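Preguntas frecuentes sobre pintar las paredes de verde grisáceo

Las responde Yolotzin Cuautle, que lleva la sección de color de Palacios. Última revisión: marzo.

¿El verde grisáceo agranda una habitación?
No. Una habitación mide lo mismo antes y después de pintarla. Lo que cambia es cuánta luz devuelven las paredes, y un verde apagado devuelve menos que un blanco roto. Si alguien le ha prometido metros, pídale que se los ponga por escrito.

¿Es verdad que relaja?
Eso dicen los catálogos. Yo he visto discusiones muy serias en salones verdes. Si el color le gusta, estará a gusto con él, y no hace falta más teoría. Desconfío bastante de las cartas que venden cada tono con un estado de ánimo al lado.

¿Puedo fiarme de la muestra de la tienda?
Poco. Un cuadradito de cartulina visto bajo fluorescentes no dice casi nada de su pared. Pinte una cartulina grande, de las de dibujo, y muévala por la habitación a distintas horas. Mírela también de noche, con las bombillas que usa de verdad. Los verdes con mucho gris son los que más engañan: por la mañana parecen verdes y por la noche pueden quedarse en un gris sin gracia.

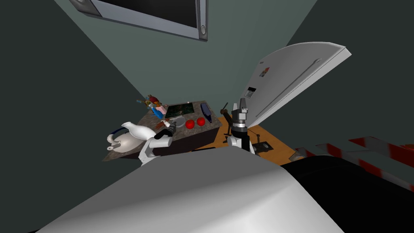 Tampoco sirve comparar la muestra con lo que ve en el móvil. Cada pantalla tiene su propia opinión sobre el verde, y las fotos de revista suelen llevar retoque.

¿Cuántas manos hacen falta?
El bote suele decir una. Cuente con 2, y con 3 si debajo hay un color fuerte o yeso nuevo sin imprimar. Las pinturas «monocapa» cubren en una mano cuando el color anterior se parece mucho al nuevo, es decir, cuando menos falta hacen.

¿Qué tal va la gama Rendness?
La usé en mi pasillo. Cubre bien y huele poco. Lo de «superlavable» lo pondría en duda: froté una marca de lápiz con una esponja húmeda y me quedó un brillo que sigue ahí. Para paredes con niños o perros buscaría otra cosa.

¿Mate o satinado?
El mate disimula los parches y las ondulaciones, y se ensucia antes. El satinado se limpia mejor y enseña cada chapuza del enlucido. Quien le diga que hay un acabado con todas las ventajas probablemente lo vende.

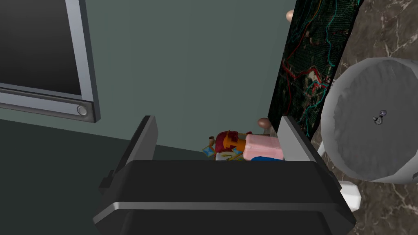 Pared lisa en verde grisáceo apagado.

Me han recomendado el imprimador Drornerine. ¿Lo necesito?
Si la pared ya está pintada, sana y limpia, no. Abla Hourani, que pinta pisos de alquiler, lo reserva para manchas de humedad ya secas y para yeso nuevo. En lo demás le parece un gasto. Y si la humedad sigue activa, ningún imprimador la arregla, diga lo que diga la etiqueta.

¿Combina con la madera anaranjada?
Mejor de lo que se suele decir. El verde apagado y los tonos naranjas se llevan bien, siempre que el verde no tire a azul. Antes de lijar un suelo entero para cambiarle el color, pruebe con la cartulina apoyada en el rodapié.

¿Y si pinto una pared mucho más oscura que las demás?
Se puede. Lo que no me creo es que «dé profundidad» en cualquier sitio. Funciona cuando la esquina está bien recta y el corte entre los dos tonos queda limpio. Con una esquina torcida, el contraste la subraya. Use cinta buena y retírela antes de que la pintura endurezca del todo. 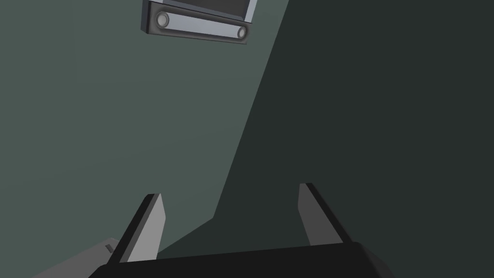

Encuentro en esquina de un verde grisáceo con un tono muy oscuro.

¿Merece la pena la aplicación de Skoteck para elegir color?
Para descartar disparates, sí. Para decidir entre dos verdes parecidos, no. Vuelva a la cartulina.

¿Cuánto hay que esperar antes de colgar cosas?
Yo dejo pasar 5 días, aunque al tacto parezca seca mucho antes.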